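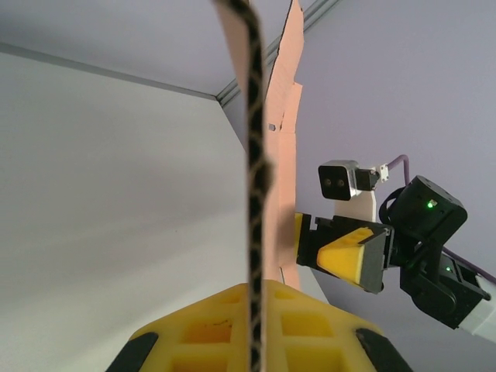 The Strap
September – by Ratanaporn

The strap came back on the ferry to Plakonon, and the strap came back again. It was long and thin, black and tan, and patterned like a snake that had been described over the phone. The customer had kept the handbag it belonged to and wanted a refund for the rest.

At Solix we took the view that a returned item must be repacked as sold. I had been head of repacking at the Urnside depot for 3 years, and I was proud of that, in the way you can be proud of a good parking spot. As sold meant a cardboard insert and an orange box. The insert had a notch for everything except a strap.

I tried it coiled. I tried it folded. I tried it laid along the cardboard with a firm expression on my face. Every time I reached for the box the strap slid off, without hurry, like a guest who has remembered another party.

The manual ran to 415 pages, and straps were on page 200, under "Belts, see Cords." Cords said to see Straps.

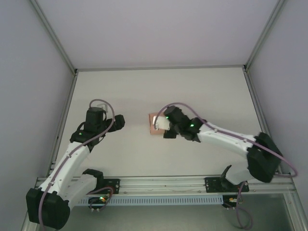 The Second Attempt

After lunch I changed my approach and started with the cardboard. I pressed it flat. I spoke to it. Head office paid a bonus of 100 to any depot that cleared its returns shelf by the end of September, and the strap was the last thing on mine – I had already spent the money, on shoes.

By four o'clock I had a new theory, which was that the box was the problem. It was open on top and you could half see through it, so whatever went wrong inside would go wrong in public. I set it down at a slight angle, to look casual, and thought about resigning.

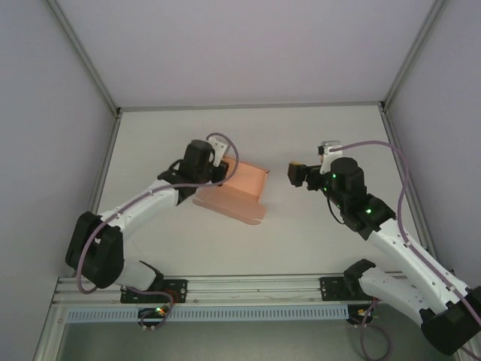
You want to put the strap in first and then forget about the cardboard, came a voice from the doorway, and the orange ones were never meant for straps anyway, they were for soap.

I said the manual was quite clear.

The voice asked which page.

I said it was a long manual. Then I put the strap in my coat pocket and signed it out as soap.

More stories
The Lost Property Ferry
Two Lids
A Short History of the Urnside Kettle
Soap, Continued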